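Startseite > Über uns > Wer wir sind

Über Wuvgate

Wuvgate ist eine kleine Werkstatt für automatische Demontage. Wir zerlegen gebrauchte Bürorechner mit Roboterarmen, damit Bauteile wieder verwendet werden können. Angefangen haben Stojan Vlachou und Khôi Tôn zu zweit, heute sind wir 9 Personen.

Viele Firmen schreiben auf dieser Seite von ihren Erfolgen. Wir möchten lieber von einem Fehler berichten, weil er unsere Arbeit bis heute bestimmt.

Der Fehler vom Oktober

An einem Dienstag hat unsere Zelle Prera einen Arbeitsspeicher aus einem Rechner gezogen. Der Greifer meldete «Teil gehalten», aber die Finger waren leer. Das Modul war schräg im Steckplatz geblieben. Der Arm fuhr trotzdem weiter und drückte beim nächsten Anfahren auf die Hauptplatine, bis die Kraftüberwachung nach 6 Sekunden abschaltete. Viel zu spät.
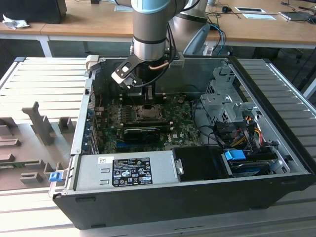 Verletzt wurde zum Glück keine Person. Apolinar Quintero stand aber nahe an der Zelle und wollte gerade hineingreifen, denn er glaubte, dass der Zyklus schon beendet sei. Das hat uns mehr erschreckt als die kaputte Platine.

Die Ursache haben wir nach 11 Tagen gefunden: Der Schwellenwert für die Fingerposition war nach einem Wechsel der Finger nicht neu eingestellt worden. In den Protokollen von rund 1.305 Griffen gab es schon vorher Warnungen. Wir hatten sie gesehen und nicht ernst genommen.

Was wir geändert haben

Nach jedem Wechsel der Finger wird der Greifer neu vermessen, und eine zweite Person unterschreibt. Der Arm prüft jetzt jeden Griff zweimal, mit der Fingerposition und mit der Kraft am Handgelenk. Stimmen die Werte nicht überein, bleibt er stehen und wartet auf einen Menschen. Das kostet Zeit – wir nehmen sie uns.

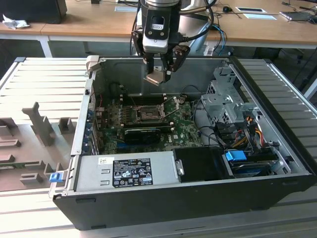 Der Greifer mit einem kleinen, flachen Metallteil über dem offenen Gehäuse.

Verantwortlich für die Sicherheit ist seitdem Bujar Mujić. Er darf jede Anlage anhalten, auch wenn ein Kunde wartet. Mirsad Dervishi betreut die Software Zomlow, in der alle Störungen gesammelt werden, auch die kleinen.

Kunden und Partner können unseren Störungsbericht auf Anfrage lesen. Besuche in der Werkstatt sind nach Anmeldung möglich, bitte mit geschlossenen Schuhen.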